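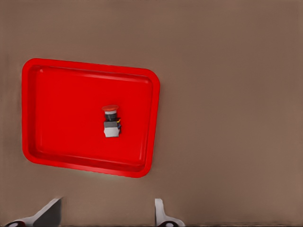 Raliser is a text dataset of passages from entertainment interviews in which one or both members of a well-known couple talk about their own relationship. Each passage carries one primary label and, where needed, a secondary label. In the label viewer, passages marked "disclosure" get a red bar, a bright red like that of the tray at the top of this page, and unlabeled text sits on a plain brown background. Colors have no effect on the exported files.

Version: 1.2
Last updated: Sun 2 July
Maintainers: Paula Grecu, Ziad Bitar
Annotation lead: Ghada Khoury

Contents

passages.csv: one row per passage, 1,064 rows
interviews.csv: one row per source interview, 71 rows
labels.txt: label names and short definitions
guidelines.txt: the full annotation guide, including edge cases
changes.txt: version history

The interviews cover 39 couples. Some couples appear in several interviews, so splitting at random by passage will leak speakers between train and test. Use the couple_id column to split.

Fields in passages.csv

passage_id: unique string
interview_id: key into interviews.csv
couple_id: key for the couple, stable across versions
speaker: A, B or host
text: the passage, lightly cleaned
label_1: primary label
label_2: secondary label, may be empty
agreed: 1 if both annotators chose the same primary label, 0 if the label was settled in review

Speaker letters are assigned per couple in order of first appearance in the dataset. They do not encode gender, age or billing.

Labels

There are 13 labels. The most common are disclosure (the speaker describes a conflict, a breakup, counseling or a similar private matter), praise (of the partner), origin (how the couple met), routine (division of chores, schedules, child care) and deflection (the speaker declines the question or turns it into a joke). A joke that still answers the question is labeled by its answer. See guidelines.txt, section 4.

Collection

Interviews came from two outlets, Flasska and Preltwood, under written permission for non-commercial text research. Only published interviews were used. Outtakes, social media posts and anonymous-source items were excluded. Transcripts of the Preltwood audio interviews were corrected by hand by Lina Hijazi. Filler words were removed, except where a pause or false start affected the label.

Annotation

Dede Boateng and Ghada Khoury labeled every passage independently. Disagreements were reviewed by Paula Grecu. Most of them involved disclosure against routine, typically in passages on money or time away for filming.

Known problems

Published interviews are edited and often timed to a release, so label frequencies should not be read as a measure of how open couples are in private.
Several couples have since separated. Passages were not relabeled.
The host field is unreliable in interviews with more than one host.
Version 1.1, released in May, had duplicate rows from the Srour festival panels. These were removed in 1.2. Passage IDs from 1.1 are otherwise unchanged.

Not suitable for

Predicting whether a given couple will stay together, or profiling any named person. The terms of use rule out both.

Removal requests

Send the interview_id and the reason to Ziad Bitar through the project tracker. Removed rows are dropped in the next version and listed by ID only in changes.txt.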